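Forecast Verification Should Be Part of the Forecast

A rain probability is a claim that can be checked, but only in bulk. If a forecaster says 20 percent on a hundred occasions, it should rain on twenty of them. A single wet afternoon after a 20 percent forecast proves nothing, and a single dry one proves nothing either. Readers are seldom given the bulk figures. They get tomorrow's number and are left to judge it on memory, and memory holds on to the ruined cookout much longer than the dry commute.

My position is that any outlet that publishes a daily forecast should publish its record next to it, in the same place and at the same size. The data already exist. Every forecast is logged when it is issued, and every gauge reading is logged when it comes in. Matching the two is a matter of joining tables.

I keep such a record for Ternley, on a small scale. It holds 701 pairs of day-ahead rain forecasts and next-day gauge totals. The forecasts are the ones posted at 5 p.m. for the valley zone. The gauge is the one at the Greenberg pumping station, which is read at 7 a.m. A day counts as wet if the gauge shows 0.01 inch or more.

The low end of the scale holds up well. On days given a 20 percent chance, the gauge recorded rain close to one time in five. The trouble is in the middle and upper range. Forecasts of 60 and 70 percent verified less often than they should have, and the gap was widest in July and August, when most of our rain comes from isolated storms that cover one side of the valley and miss the other.

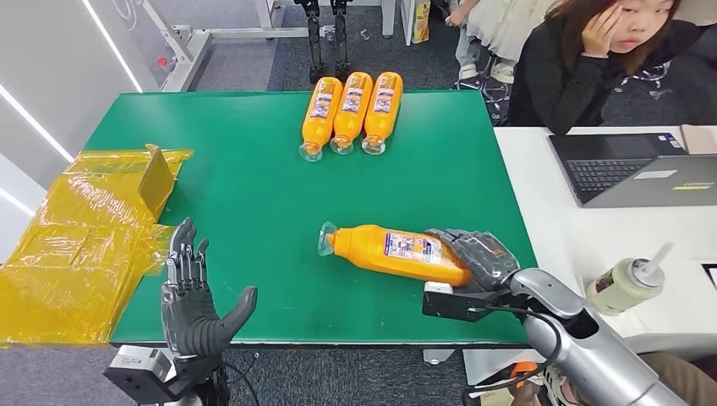 Part of that gap is a matter of definition. The posted probability applies to any given point in the zone, and the zone runs from Gusham down to the river, with a ridge across it. One gauge samples one point. When I added the Gusham gauge for the second summer, the two disagreed on a large share of storm days. Averaging them narrowed the gap but did not close it. What remains looks like a wet bias, meaning the published number was higher than the observed frequency.

Wet bias is an old subject and there is a reasonable case for it. The cost of an unexpected soaking is greater than the cost of an unused umbrella, so a forecaster who shades upward may be serving the reader. Prys Kneath made this argument at the Grarar weather club in the spring, and made it well. I disagree on one point. The shading assumes a cost that belongs to the reader. A hay grower with 3 dry days to work with loses money when a false alarm keeps the mower in the shed. A roofer loses a day's wages. These people can weigh their own risks if they are handed an honest number. If the number has been weighed for them already, they weigh it twice.

Temperature forecasts deserve the same treatment and are easier to score. Mean absolute error for the high, one figure for each day of lead time, would fit on a single line. It would also show how quickly skill falls off after day 5, and readers could then decide how much trust to place in the ten-day icons. I would drop those icons past the first week, but I would settle for an error figure printed under each one.

The usual objection is that the public will not read a reliability table. Many will not. Most people do not read the test report on a water bill either, and the utility prints it all the same. A plain version would take two columns, one for what was said and one for how often it happened, updated once a month.

The choice of baseline matters too. A forecast should be compared with climatology, the long-term frequency of rain for that date, and a forecast that fails to beat it has no value at that range. For Ternley in midsummer, the margin at day six is very thin.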